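Review: Trarna press vest
Posted 10/08/2023

I shoot community sport and council openings for a free weekly, so my gear budget is whatever falls down the back of the couch. When Junetti, the shop, marked the Trarna vest down to 18 dollars under the recommended price, I bought one before I could think about it. I've now worn it to 2 footy finals, a citizenship ceremony and the unveiling of a drinking fountain.

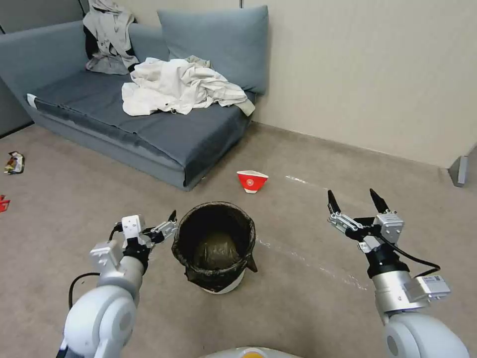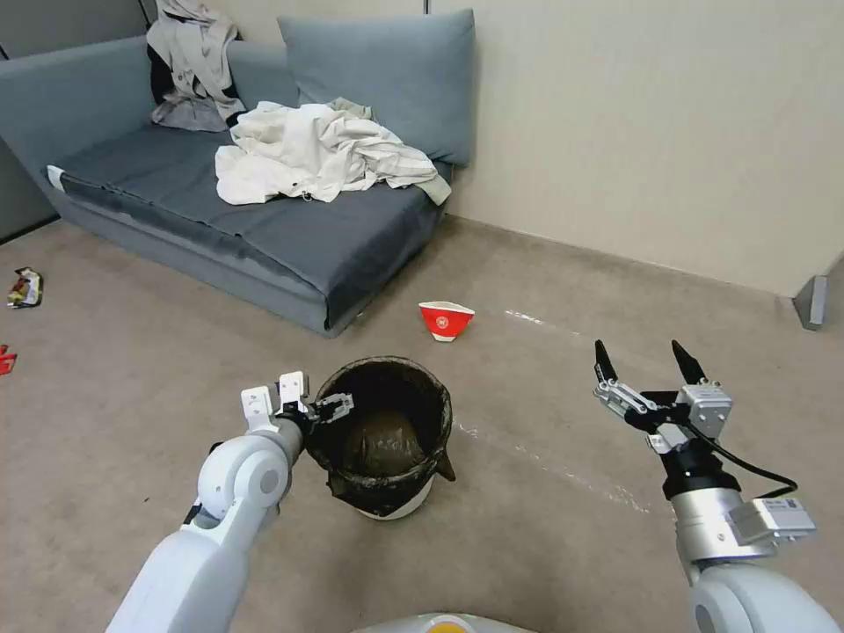 Wojciech Domański reckons any vest with more than four pockets is a way of losing a memory card slowly, and he told me so across the boundary line while I was patting myself down for one. He wears an old Oller with two pockets and a hole. He got the goal. I got the crowd reacting to the goal, which the editor kindly called "atmosphere".

He has a point about the pockets. The Trarna has eleven of them, three inside other pockets, and all but the two big ones at the front close with the same grey zip. After a month I still can't find the card pocket by feel. I've put a bit of red tape on the zip pull and recommend you do the same before you leave the house.

The big pockets are excellent, though. Each one takes a 70-200 standing up, hood reversed, with the flap shut. They sit out on the hips so you can kneel on wet grass without a lens barrel going into your ribs, and the lining is slippery enough that the hood doesn't snag on the way out. The old Tian vest I had before this could hold the same lens, but getting it back took both hands and some language the under-12s didn't need to hear.

Weight is the surprise. Empty, it's 566 grams on my kitchen scales. Loaded for a Saturday-length draw (two lenses, spare body cap, batteries, notebook, muesli bar) it came to almost three kilos, and I felt it in the lower back, not the neck. The shoulder panels are wide and lightly padded and they don't creep.

Things I don't like. The back panel says PRESS in letters you could land a plane by. It's attached with Velcro, so it comes off, but the Velcro underneath then collects every bit of fluff and grass seed in the district. The mesh is fine in August and I suspect it will be less fine in a heatwave. There's a loop on the left shoulder that the label calls a "multi-use accessory anchor". So far its use has been catching on gates.

Riaan Mokgethi borrowed it for the fun run and came back with 1,156 frames and one glove missing. The glove turned up a week later in pocket nine. He's asked to borrow it again, so he can't have minded much.

I'd pay full price for the hip pockets alone, grudgingly. If you only carry one body and one zoom, save your money and get something like Wojciech's, preferably without the hole. Sizing runs large — I'm normally an XL and the L goes over a rain jacket with room for the muesli bar.

Four stars. Would be four and a half if they'd left off the anchor.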